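Ticket: checkout adds a phantom shipping charge
Shop: Giltport, baskets and trays
Status: open

The Prino shipping plugin adds a second handling fee to any order over 650 grams. Support says it's a cache problem. I've cleared the cache 4 times and I doubt it ever was.

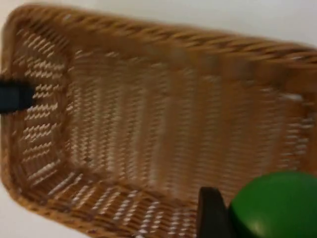

The fee showed up after the March update, which the changelog calls "minor." I rolled back on a test copy and the fee went away. Make of that what you will. 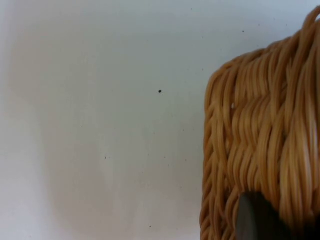 Does it happen with every carrier?
Only with Flarberg so far. The other 3 carriers charge what they should.

I was then told to re-enter the weight of the wicker tray — as if the number would change by being typed twice. It's 800 grams. It was 800 before.
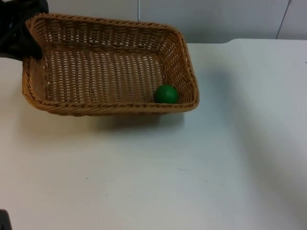

Tsakiris

Update, 4:00 p.m. Turned off the rate table and the fee dropped to zero, but so did the shipping. Not what I'd call fixed.
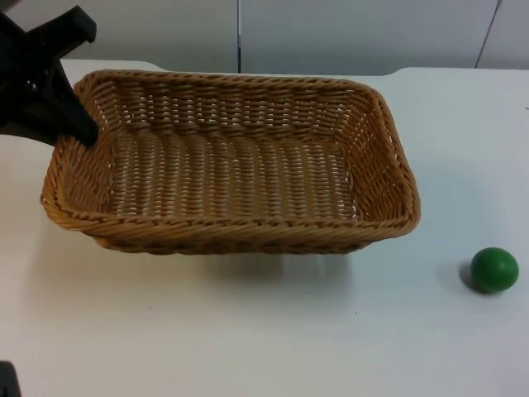 Can customers who paid the extra fee be refunded automatically?
The plugin logs both fees as one line, so each refund has to be entered by hand.

Leaving this open until someone looks at the rate table code.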